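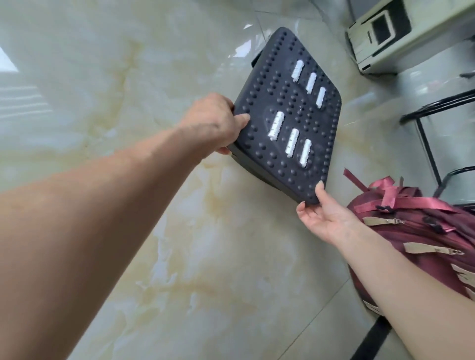
Did I need another thing for my feet? I think I did, because after a whole day at the desk my heels hurt so much that I walk to the kitchen like an old duck.

It came this morning from Palley, the shop next to the Brennan bus station where I also bought the desk lamp. I paid with my saved points, 2000 of them, and the rest in cash. The woman at the counter wrote order number 3054 on the receipt in very big numbers and told me to keep it for the guarantee. I put it in the blue folder together with the paper for the kettle. I write it here also, in case I lose the folder again.

I opened the parcel before breakfast, which I should not do, because then the tea gets cold. The footrest is dark and covered with small bumps, and there are six white rollers, three for each foot. I turned it in every direction before I put it down. I wanted to see how the rollers sit in their places and if there is some sharp plastic left from the factory. I found nothing sharp. I had a footrest from Hiris before, the flat one, and on that one the edge scratched my ankle for the whole winter until I used a nail file on it.

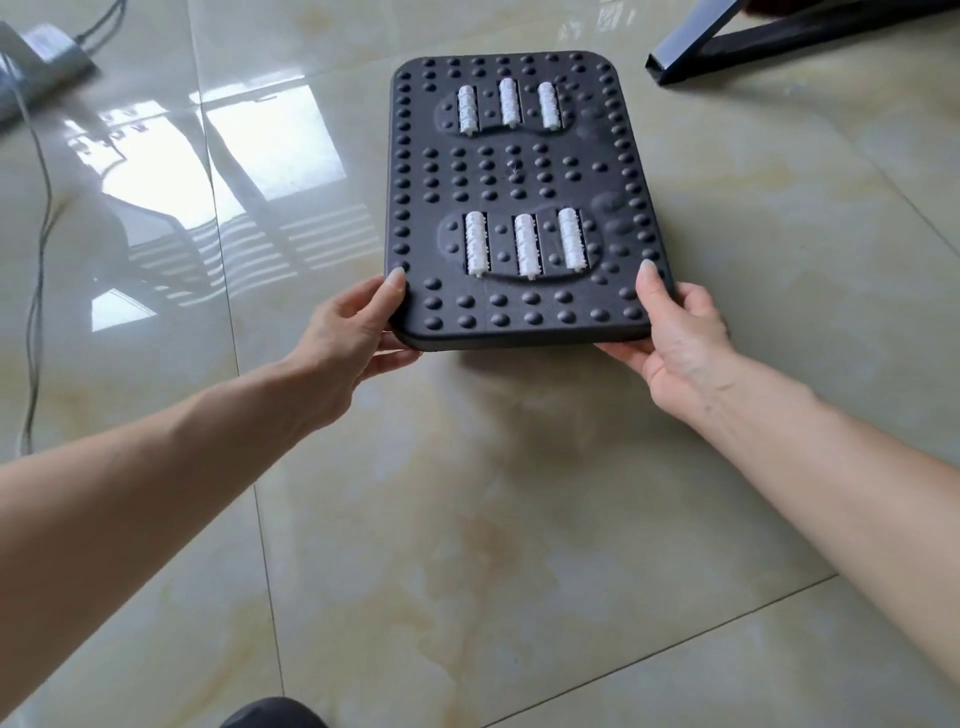 The bumps are my only worry when I think about cleaning. There are so many, and dust loves such places. My plan is an old toothbrush and a little dish soap, maybe once a month, and then I will leave it standing on a towel on the balcony. The rollers I will clean with a cotton stick from the side. I must not forget to ask at the shop if water can go inside them.

My first try was at four in the afternoon, with thick socks. It felt nice, almost ticklish. Then I tried with bare feet and that was much too strong for me, I pulled my feet back at once! After some minutes I got used to it a little. The left foot likes it more than the right foot -- I don't know why, they did the same amount of walking.

On this shiny tile I am afraid it will slide when I push. I should put the small rug from the hallway under it, or cut a piece from the rubber mat which I have behind the washing machine. The rug is prettier but it also slides. So the mat, probably.

In the evening I used the Flullora foot cream, the one with mint, and I sat for 30 minutes with a book and did not read very much of it. My heels are still not happy, but it is only the first day. Tomorrow I will try again with the thin socks, and I have to buy milk and call about the water bill.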